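Speaker notes – "Two grippers and a hand: what we learned on a small table"
Slot is 40 minutes with questions. Aim to stop talking at the end of slide 14.

Slide 1. Title

Introduce self, thank Réka Simon for the invitation. Mention that Ákos Szénási ran most of the trials and that I am mostly reporting his notebook. Slides will be posted afterward, no need to photograph them.

Slide 2. What we wanted to know

We had money for one kind of end effector across the whole lab and three camps arguing over it. Parallel gripper, soft gripper, or a hand with fingers. Everyone had videos to prove their point. The videos were all of different objects on different tables, so they proved very little.

We decided to use one table, one set of objects, one set of tasks, and let the same people drive all of them. That is the whole talk.

Slide 3. The candidates

Pustik: two flat jaws, electric, wide opening. Cheap enough that we have spares.
Lei: soft fingers, air driven. Needs a compressor, which is loud. Say this early, people always ask.
Clutness: the multi-finger hand. Most expensive by a long way, and the longest to set up.

Controller is the Pumton for all of them. Do not get into the Pumton licensing story unless asked.

Slide 4. Objects

Ordinary household things. Zsófia Hegyi picked them, and her rule was that each one had to be annoying for a different reason. Something squashy, something that rolls, something flat that lies flush with the table, something thin enough to bend, something shiny.

Flat things are where the talk gets interesting, so don't spend long on the squashy ones. All three candidates can pick up a plush toy. If yours can't, check that it is plugged in.

Slide 5. The table

Leave this one up while talking through the next part.

A cloth on the table changes more than we expected. On a bare top, a jaw that comes down slightly too far scrapes or stalls. On cloth it drags the cloth, and everything standing on the cloth moves with it. We lost most of a morning to this before Ákos noticed that the object positions in the log no longer matched the table.

The printed grid helps the operators. They use it to judge distance when they can't see the fingertips well. It does nothing for the depth camera. A glossy whiteboard is the opposite: operators find it easy to see, and the depth camera puts holes in it wherever the light reflects.

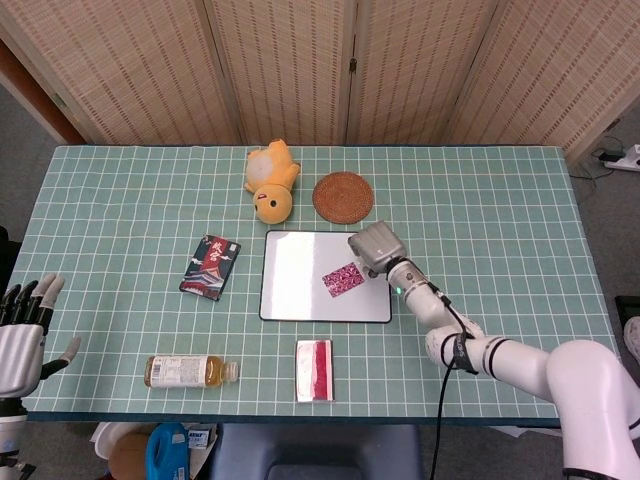
Kálmán Fülöp asked at the practice run whether it was fair to put a board like that in the set at all, when a gripper has nothing to get hold of on a flat sheet except its edge. He would have given it a stand, or left it out and used more boxes. His view was that we were testing the table as much as the gripper.

My answer, and keep it short: he is partly right. We kept the board because the people who will use this have flat things on tables and won't be buying stands for them. But we report it separately, so anyone who agrees with Kálmán can drop that column and read the rest.

Slide 6. Tasks

Each object gets picked up, held, and put down at a marked spot. 10 attempts per object per gripper. An attempt ends when the object is down or when the operator gives up. Giving up counts as a failure, and we write down why.

Boxes were done standing and lying. Bottles lying only, since the standing bottle was too easy and took up time.

Slide 7. Results, easy objects

Show the chart, say one sentence, move on. Everything worked. The Lei was the slowest because of the wait for pressure.

Slide 8. Results, boxes

The Pustik wins here and it isn't close. Straight sides, straight jaws. The hand does well once the operator has had practice, and badly before that. We saw the same operator go from mostly failing to mostly fine over one afternoon – point to the two bars on the right.

A small standing box gets knocked over on approach more often than it gets dropped. The fault there is in how you arrive, so the choice of gripper matters less than the choice of path. Coming in from above fixed most of it.

Slide 9. Results, flat objects

Paper: none of them pick it up from the middle. The Lei could sometimes wrinkle it and lift the wrinkle, which I would not call handling paper. Sliding it to the table edge and pinching it there works with the Pustik.

Whiteboard: the useful trick was to press down on one side and lift the other. That takes two arms. With one arm, success depended on how high the cloth had bunched up under the board, so treat the one-arm numbers with suspicion.

Slide 10. Cameras

Head camera only, compared with head plus wrist. The wrist view cut the number of retries on small objects by around a third. It made no difference on large ones. Two of our operators turned it off for the large ones because they found it distracting.

Mind the cable. A cable running down the outside of the arm and over the table edge is fine for slow work, and will catch sooner or later if you reach across the body. Strap it at the elbow with slack on both sides of the joint. Ildikó Kelemen has a drawing of how she routes hers, ask her for it in the break.

Slide 11. Operators

Say plainly that we had few of them and that they all work with us. The differences between operators were larger than the difference between the Lei and the hand. If you run this yourself, swap the order in which people get the grippers. We didn't for the first batch and had to throw it away.

Slide 12. What we bought

Pustik for most stations. One hand, kept for the group that works on in-hand turning. The Lei went back. It did nothing wrong, but we could not live with the compressor in that room.

Slide 13. What we would change

Tape the cloth down on all sides.
Log the table position along with the arm position.
Fix the lamps and write down where they are.
Add one transparent object. We have no data on those and people will ask.

Slide 14. Data and contact

Object list and score sheets are available by email. The raw video is not ready, and I would rather not promise a month for it. If pressed, say after December.

Likely questions

Why no suction? The table cloth and the patterned paper both leak, and we had no cup that fitted the Pumton connector.
Did you automate any of it? No, all driven by people. The next round will replay recorded motions, and Ákos is setting that up.
Payload? Nothing on the table was heavy. Don't guess.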